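The Second Life of a Cup of Tea

In the town where I grew up, tea was for sick people. Now I drink it five times before dinner, and I wanted to understand how this happened to me and to so many others.

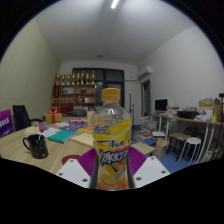
A shop with no coffee

Katherine Condori opened Bamedetti on a side street, between a key cutter and a store for school uniforms. There is no coffee on her menu. In the first weeks people came in, read the board on the wall and went out again. "They were polite," she says. "They said they will come back, and I knew what it means."

She did not put coffee on the board. Instead she began to give small cups to anybody who waited for a key next door. Cutting a key takes a few minutes, so it is enough for one cup. Today many of her regular customers are people who once lost their keys.

Her shelves hold 50 kinds of leaf, but she sells mostly the same three or four. The strongest is a black tea she calls Mudness, a blend she made by mistake when two bags opened in one box. It is dark and a little smoky, and it accepts milk well. I did not like it on the first day. By the end of the week I had bought 100 grams to take home.

Cold tea, a different school

The older customers ask for hot tea in any weather. The younger ones grew up with tea from the refrigerator, sweet and with lemon, and for many of them this was the first tea of their life. Condori has nothing against it. She makes her own every morning and leaves the leaves in cold water through the night, so the taste comes out soft and without the bitter edge.

Her method is simple. She uses 2 spoons of leaf for one jug, and the lemon goes in only before serving. Sugar stays on the side — this was a long discussion with her family, and she won it.

The man who buys the leaves

Yhon Yupanqui travels for Zilumeck, the small importer that supplies Bamedetti and a few restaurants. He speaks about tea the way farmers speak about rain. When I met him he had come from a tasting that began at six in the morning, and he asked for water.

He told me that the price of good leaf has changed less than the price of moving it. A chest can wait in a port for 3 weeks while the papers are corrected, and tea takes the smell of whatever is near it. One time it was soap. He sold that lot to a company that makes candles.

What he looks for is a leaf that forgives. Most people forget the pot, they answer the phone, the water is too hot. "If the tea is good only in my hands," he says, "I cannot sell it."

Where the cups come from

The cups at Bamedetti are from Quispe, a pottery at the end of the bus line. They have no handles and they are a little too thick, so you must hold them with both hands and wait. I burned my fingers twice. Condori says that new customers always lift the cup too early, and that she can recognize the old ones by their patience.

She closes at seven in winter and later in the warm months. In December she puts a big pot near the door, with orange peel and cloves, and the people who come for keys can fill their own cup.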